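Jun 19, 2005

**Snack table is back at the Dunia building**

If you've been walking past the first-floor workroom at Dunia with your stomach growling, good news! The snack table is up and running again, and I went over to have a look (and, okay, to eat something).

You may remember it went away last September, when the room got new floors and everything edible moved to a shelf by the back stairs. That shelf was a sad place. It had one bag of pretzels on it most weeks and you had to reach over the mop sink to get it. People complained. I complained, in this very newsletter, and got 7 letters agreeing with me, a personal record.

So now we have a proper setup. The snacks are sorted into dark gray plastic bins on the big butcher-block table, and the plan is to keep them filled through the summer. Money comes from the Namboodiri Fund, which put in 82 dollars to get things going, and from the coffee can, which you all know about. A snack is 60 cents, same as before. Please put in the 60 cents. Last year the can came up short so often that the upstairs tenants at Nillus quit chipping in, and I can't blame them much.

I asked at the front desk how many snacks the building goes through and was told some 3,000 a year, counting the holiday party. I had to ask twice. Then I thought about my own habits and it started to sound a little low!

There was a bit of back and forth over what to stock. The Ultemia folks on the second floor wanted fruit, and there may still be fruit on the days they have their long meetings, but it has to be eaten the same day and it can't go in the bins overnight. Everybody else wanted things in wrappers that keep. Wrappers won. If you have a favorite you'd like to see, there's a sign-up sheet at the desk, and a pencil on a string that mostly works.

What I like best is that somebody took the trouble to make it look nice. There's a little green plant in a white pot up in the corner, and a round woven placemat next to the bins, so it feels more like a kitchen than a supply room. I could have stayed all afternoon.

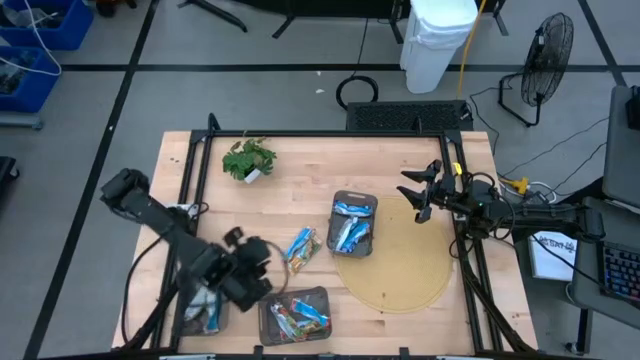
*Snack bars and packets on the butcher-block table, first-floor workroom.*

A few small things before you head down. The room is open from eight until the front desk closes. Take from whichever bin you like, but put the bin back where you found it, and don't leave your wrappers on the table. There's a trash can on the floor past the far side. If a bin is getting low, tell the desk and they'll fill it from the closet. Bring quarters if you have them, as the can doesn't make change and neither do I.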